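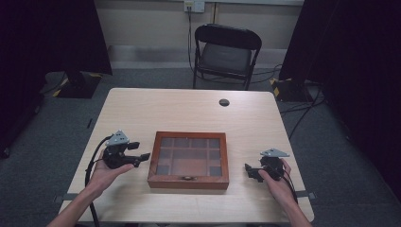

Two handheld grippers and the display box, start pose.

Lakeo: two-handed box handling with handheld grippers

Hi! I'm Chantelle Coetzee and I put this dataset together with Jeptoo Temba, who wrote the replay code and most of the training scripts. If you only want the files, skip down to Layout. If you want to know why our numbers look the way they do, keep reading.

The question we started with was pretty small: does a policy do better on a two-handed task if it gets the view from each gripper as well as the view from the head? Everybody I asked said yes, of course. I wanted to see how much, and on which part of the task, so we picked a box with a glass lid and a little clasp on the front (glass is nasty for depth, and the clasp is nasty for everything).

What's in it

There are 364 episodes. Each one has the head view, a left gripper view, a right gripper view, finger opening for both hands and a text label. I did the labels myself, mostly on a Sunday, so if the wording drifts a bit toward the end you know who to blame. 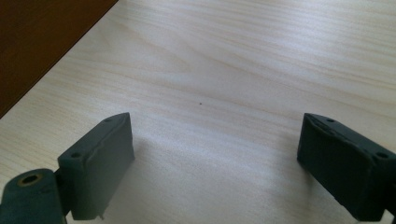

The gripper views are the ones I'd look at first. You get both fingers low down and whatever is between them, and for long stretches that's just tabletop. We left those stretches in. An early version trimmed them and the policy got jumpy on approach – it had hardly ever seen a gripper with nothing to grab.

Layout

episodes/ one folder per episode
labels.csv episode id, text label, pass or fail
splits/ train, val and test lists
bakach/ Jeptoo's loader and replay tool

Results so far

We trained 3 seeds per setup. Adding the gripper views helped most at the clasp and hardly at all on the reach, so the gain is real but a lot narrower than I'd hoped. Head view only is still a decent baseline, please include it if you compare!

Known problems

In 5 episodes the left and right streams are swapped. They're flagged in labels.csv and the loader fixes them for you. Timestamps can slip at the start of an episode, so we drop the first 10 samples when training.

Open bugs live on our Trello board. Jeptoo checks it more often than I check my email.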